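Follis Classroom Set: Shakespeare Study Cards

The Follis set covers 5 plays, with one boxed deck for each. Cards are sorted by act. The front has a question on plot, character or language, and the back has a short answer with the act and scene to look up. 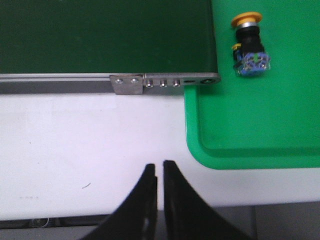 Page last updated: May

Each deck has 98 cards and 2 blank ones for your own questions. The text is the same as in the Follis student workbook, so cards and workbook can be used side by side. Line numbers follow the Flesance school editions - other editions may be off by a few lines.

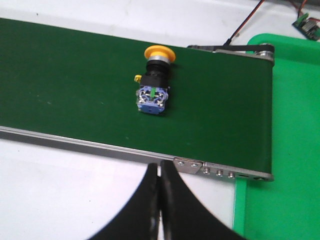 Emergency-stop button with yellow cap, on green belt

Cards are printed on both sides in black. Decks can be bought one at a time or as a full set. Replacement cards are sold singly; give the play and the card number when you order.

Schools ordering 1000 cards or more get the district price. Orders ship from Rudonville.
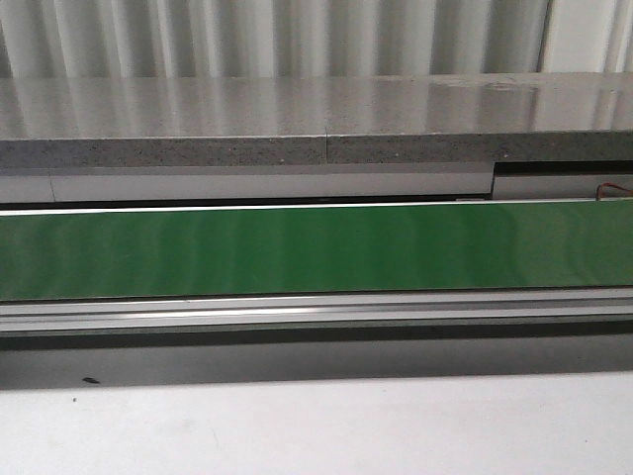
Gray slab with speckled front edge

Also from Follis: Jafarzadeh Essay Planner, quotation posters, blank card packs.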